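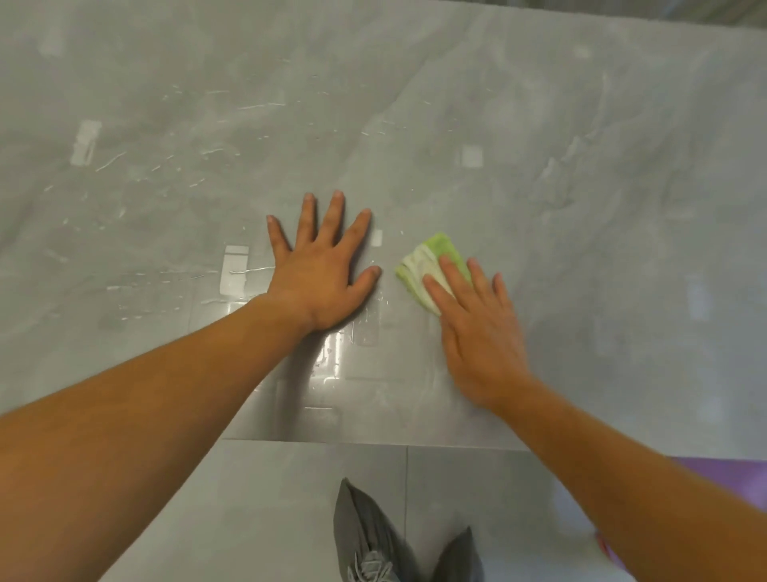

Belkadi - is the second album worth buying on vinyl?

Music > Indie and Pop > New Releases
25 replies, page 1

slowfade_
I missed the first pressing of the Belkadi debut and I don't want to do that again. The second one, Driltota, is up for preorder in a run of 1000. I have streamed it maybe six times. Side one is great. Side two loses me after the piano track. Anyone have the vinyl yet, and is the mastering different from the stream?

marnet
Got mine at the Fliltstead show in April. They had a box at the merch table before the release date. The vinyl is quieter overall and the drums sit back more. On the stream the snare on the opener is too loud for me, and on the record it's fine. I'd buy it for that.

Side two is the better side, by the way.

tapehiss88
Disagree on side two. It's three slow songs in a row and two of them are in the same key. The debut had the same problem but it was shorter so it didn't matter.

marnet
They aren't in the same key. The second one goes up a step after the first chorus.

tapehiss88
It starts in the same key, and by the time it goes up I have stopped paying attention. That's my complaint.

orchard_lane
I like the slow ones. I saw them when there were 200 people in the room and those were the songs people went quiet for. The fast singles get the radio play but I don't think the band enjoys playing them much. The singer rushed through the opener when I saw them.

slowfade_
marnet, was yours flat? The label is Prirus and I had a warped record from them last year. Different artist.

marnet
Flat, yes. Some crackle at the start of side one that went away after I cleaned it. Center hole was tight.

quietroom
Prirus replaced a warped one for me. It took 3 weeks and I had to send photos from the side with the record on a level surface. They didn't want the bad copy back. I wouldn't let that stop you.

tapehiss88
They never answered my email, so it may depend on who you get.

quietroom
Did you use the form on the store page or just write to the address on the sleeve? The sleeve address on the older releases is dead. The form worked for me.

tapehiss88
The sleeve address. OK, I'll try the form.

benchpress_b
Does the vinyl have the hidden track? The CD has it after a gap at the end.

marnet
No hidden track. There's a download code and it isn't in the download either. CD only as far as I know.

benchpress_b
Then I'll get the CD. That track is the best thing they have recorded.

orchard_lane
It's a demo with one guitar and you can hear a chair creak.

benchpress_b
Yes, and I like it more than the album version of anything on side two.

slowfade_
Went ahead and ordered the vinyl. The store says it ships in two batches and I'm in the second. I'll post in this thread when it gets here and say how the pressing is.

Page 1 of 2 - Next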